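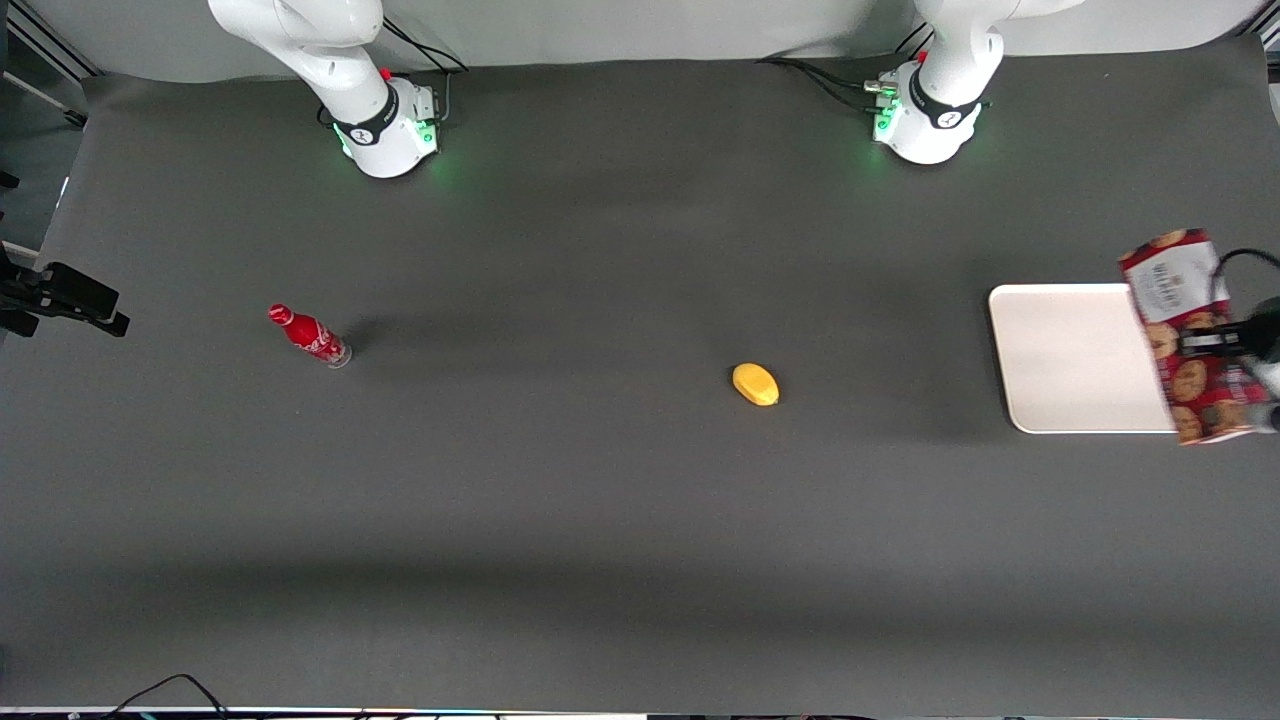 Chapter 4
Drying and Storing Leaves, Flowers and Roots

By the end of this chapter you should be able to:
Tell when a leaf, a flower head and a root are each dry enough to put away
Choose a drying method that suits the plant and the weather you have
Pick a container and a shelf that will keep your herbs in good shape
Write a label that will still make sense to you next February

Key terms: case-hardening, garbling, moisture content, mother jar, sweating

When I was first learning to work with plants, my teacher Aisyah Krishnan kept a long pantry at the back of her house in Funley, and I was not allowed to make so much as a cup of tea until I had spent a whole season in it. I was a little put out by this, I will admit. I had come to learn about tinctures and syrups and all the lovely bubbling things people think of when they think of an herbalist, and instead I was handed a stack of old window screens and a bucket of lemon balm and told to get on with it. By the end of that summer I had dried more lemon balm than one town could drink, and I had spoiled a good deal of it too, and I have been grateful to her ever since.

The chapters before this one took you out into the garden and the hedgerow. You learned how to recognize your plants, when to cut them, and how much to leave standing. Now we come indoors. A plant begins to change the moment it is cut, and what you do with it over the next few days decides most of what it will be like in the jar. A well grown, carefully picked bunch of mint can be turned into something that smells like hay by one week in a damp corner – I have done it, and so will you, and it is no great tragedy as long as you catch it before you mix it with anything else.

Why we dry at all

Fresh leaves are mostly water. Water is what lets molds and bacteria get a foothold, and it also keeps the plant's own enzymes busy, which is why a bag of basil forgotten in the refrigerator goes black and slippery. Take enough of the water away and all of that slows nearly to a stop. The color holds, the scent stays put, and you have something light and easy to store that will carry you through the winter.

Drying does change a plant, of course, and it would be wrong to tell you otherwise. Some herbs come through it beautifully. Thyme, sage, peppermint and nettle are all good ones to begin with, and they will forgive you a great many mistakes. Others lose much of what we liked about them. Chickweed is a poor thing when it is dry, and lemon balm fades more quickly than most people expect, so it is best used within a few months. For plants like these you may prefer to work fresh, and we will return to fresh plant preparations in Chapter 7.

Air, shade and patience

If you remember only one line from these pages, let it be the one Aisyah had written on a card above her sink: moving air, no sun, and don't fuss. Moving air carries the moisture away. Shade protects the color and the fragrant oils, which fade in strong light. And leaving things alone is harder than it sounds, particularly when you have a new batch on the racks and keep wandering in to poke at it (I still do this).

Spread your leaves in a single layer, with a little space between them, on a screen or a clean cotton cloth. Small bundles can be hung, but do keep them small. A bundle as thick as your wrist will dry on the outside and go musty in the middle, and you won't know until you untie it. Flower heads such as chamomile and calendula should be laid face down and given more time than you think they need. The petals of calendula turn papery quite quickly while the green base underneath is still holding on to its water, and that hidden dampness has ruined many a pretty jar.

Roots are another matter. They should be scrubbed, trimmed and cut while they are fresh, because a whole dried dandelion root is about as easy to slice as a broom handle. Cut them into even pieces so that they finish together. They can take a gentle warmth, but if you hurry them with too much heat the outside forms a tough skin that traps the water inside. This is called case-hardening, and we will look at it more closely in Section 4.3.

A story from Bralthorpe

My friend Johannes Adams grows herbs on a hillside in Bralthorpe, and a few years ago he had the best crop of peppermint he had ever seen. He filled 54 jars with it in one long afternoon, labeled every one in his careful handwriting, and lined them up in the cellar feeling very pleased with himself. The leaves had crumbled nicely between his fingers. What he had not tested was the stems. They bent when they should have snapped, and over the following weeks the moisture left in them crept back out into the leaves. He opened the first jar expecting that wonderful cold, sweet smell and met something more like a wet dog. In the end he kept 20 jars and put the rest on the compost.

Johannes tells this story to every group of beginners who visits him, and he has kindly let me tell it to you. He now does what I would ask all of you to do, and leaves each new batch in a loosely filled mother jar for a week before it goes into long storage. He gives the jar a shake every day and looks for any fogging on the glass or clumping among the leaves. If he sees either, back to the screens it goes.

How this chapter is arranged

Section 4.1 covers preparing the harvest, including garbling, a fine old word for picking out the stems, dead leaves and stray grass. Section 4.2 deals with air drying leaves and flowers. Section 4.3 turns to roots and barks, and to the use of dehydrators and low ovens. Section 4.4 is about jars, tins, paper bags, light and shelf life, and Section 4.5 is a short guide to keeping a drying notebook.

Before you begin

Please gather one plant to work with as you read. Sage or thyme would be ideal, and a handful is plenty. Weigh it fresh and write down the figure, along with the date, the weather and the room you are using. Weigh it again each morning until the number stops changing. Keep these notes somewhere safe – you will need them for the exercise at the end of Section 4.2, where we work out how much water your plant has lost.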